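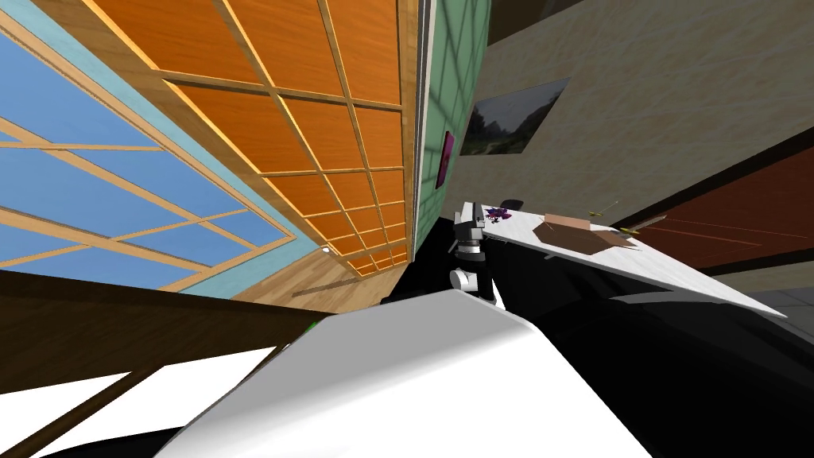 Threads > Robotics > Khrystyna Fedoruk

This site uses cookies to remember your reading preferences. Accept / Manage

Khrystyna Fedoruk
Jun 13, 2020

I've been comparing two grippers in simulation before we spend money on either one. Posting notes as I go. The short names are Cestov (two flat fingers, parallel) and Grelov (fingers that curl a little at the tips).

Same arm, same room, same controller for both. The only thing I swap is the end effector file and the tool offset. If you forget the tool offset you will lose an afternoon. I lost one in January.

The room is one of the furnished ones from the Nazarenko set. White table, flat brown board, two thin yellow-green sticks near the board, and a small purple thing at the end of the table. The job is to pick up each item and put it down on the board.

The sticks are the hard part. They're thin and they lie flat, so the fingers have to come in almost touching the table. Cestov does this fine if the approach is straight down. Tilt the wrist a few degrees and one finger lands before the other.

Grelov is better with a tilted wrist and worse with everything else about the sticks. The curl leaves a gap right where a thin stick wants to sit. It closes, the stick rolls, and the controller reports a good grasp because the fingers stopped moving.

So don't trust "fingers stopped" as your success signal. I now check the finger gap against the width of the item, and also whether the item rises when the arm does. Both checks have to pass.

On the purple item it goes the other way. It has an uneven shape and Grelov wraps it well. Cestov gets hold of a high spot and the item swings when the arm lifts. It stays in the fingers most of the time, but placing it is a mess.

Camera notes. I run one view from up on the arm side, tilted. It's a bad view for people – the white arm segment takes up a lot of it and the area under the table goes nearly black. I keep it in the mix anyway. A policy that only works from a clean overhead view is not much use to us.

I did try brightening the shadows. It made the logs nicer to look at and changed nothing in the results, so I put it back.

Controller: position control with a soft limit on finger force. I tried 3 settings for the limit. The lowest one drops the purple item, the highest one makes the sticks jump out sideways. The middle one is what I'm using for both grippers.

Total is 1488 attempts, split evenly between the two. I threw out 11 where the physics blew up and an item left the table at high speed. Those were all contacts between a finger and the edge of the board. A smaller time step fixed it.

Someone asked why not use the Flandemari hand. I'd like to. The model we have has the wrong finger lengths and I don't want to compare against a file I know is off. If you have a corrected one, send it.

Where I am right now: Cestov for thin flat things, Grelov for lumpy things. If we can only buy one it'll be Cestov – straight-down approaches are easy to plan on this table and the placing is cleaner.

Next run is the same job with the board moved closer to the table edge. Will add the numbers to this thread.

Last updated: 2 hours ago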